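February 23, 2019

Up at seven and had the second Wosura box open before breakfast. I had meant to leave it until the afternoon, but it was raining and the shopping could wait. The box is the one from Stosard, bought in August and sitting under the stairs ever since. The seller listed it as 3015 pieces, mixed, castle and harbour, mostly complete. I didn't count them.

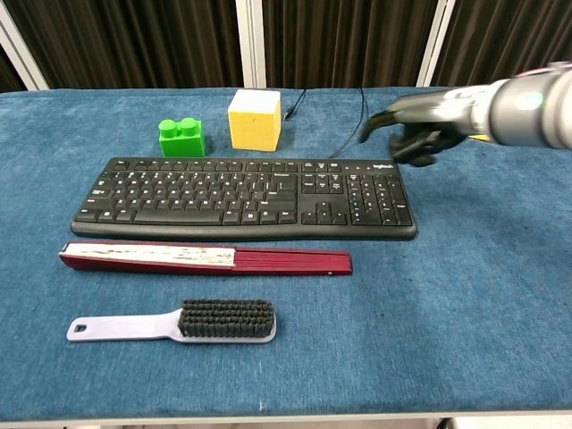
greyplate

The harbour is the part I wanted. Esora made it for two years as a 284-piece set, with a crane, a short length of quay and a boat that doesn't float. I had it when I was nine and it went to a jumble sale with the rest. The one in the box had been taken apart and mixed in with everything else, so the morning was spent picking out the quay pieces, which are a darker grey than the castle ones. You can only tell in daylight. With the lamp on they look the same, and I had to undo a whole row of wall before lunch on account of that.

Found so far: all of the quay, the crane base, the crane arm but not the hook, the hull in two halves, and three of the four bollards. The string for the crane is there but it has gone stiff and yellow. I will use button thread.

Missing: the hook, one bollard, the little door for the customs hut, and the printed tile with the harbour number on it. The tile is the one that will cost money. They turn up on their own now and then and people want silly prices for them. I could do without it, but the hut has an obvious gap over the door where it ought to go and I know I would look at the gap every time.

Lunch was soup. Washed the yellowed pieces afterwards in a bowl of warm water with a drop of washing-up liquid and left them on a tea towel. I have read about people putting theirs in peroxide on the windowsill and I am not going to try it on these. A bit of yellow doesn't bother me on a boat.

Wrote to Sangkhawat in the afternoon to ask about the hook and the bollard. It is a small shop and they have been decent before. Last time I ordered four arches from them and got five. They list the hook as in stock, but the photo shows the later one with the wider eye, and that won't take the original pin. I asked them to check before I pay. Also asked about the door, in either red or brown. The instructions show red. The box lid shows brown. I remember brown, but I may be remembering the lid.

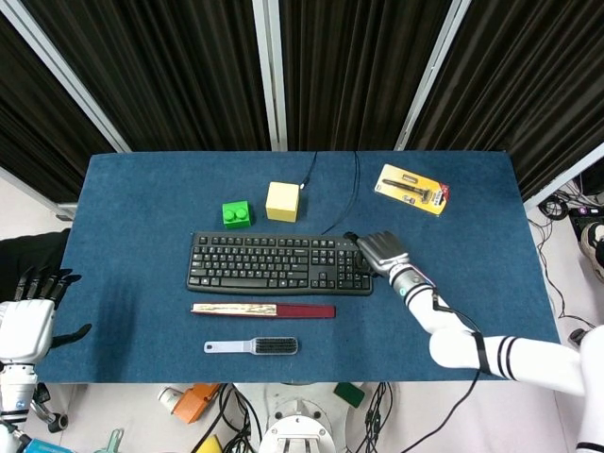
Black keyboard on the blue table

Typed up the parts list after that. I have kept these lists in exercise books up to now and it was time to have them somewhere I can search. Got as far as the letter H. The old books use my own names for things, so there are entries like "long thin with lip" and "roof bit, the awkward one", and I have to go and find the part each time to work out what I meant. Some of them I have left with a question mark.

The castle pieces have gone back in the box. There is enough there for the gatehouse and one tower, by the look of it, though the drawbridge is cracked along the hinge. That can be a summer job. I would like to have the harbour standing first, with the boat alongside, and then see how much of the shelf is left. The shelf is 600 mm long and the quay takes up more of it than I had allowed for. The crane swings out over the end, too, so it can't go next to the door.

One other thing. Found a knight's horse in the bottom of the box with tooth marks on both ears. It isn't in either set as far as I can tell. The saddle clips are from a different range altogether, possibly a farm one. I have put it on the windowsill for now.

Built the quay again from the start after tea, this time with the right grey all the way through. It went together in under an hour. The steps at the left-hand end are looser than they should be and lift off if you pick it up by the wrong corner. Might swap two of the pieces over tomorrow and see if that helps.

Rain stopped at nine. No answer from the shop yet. Need thread, milk and stamps.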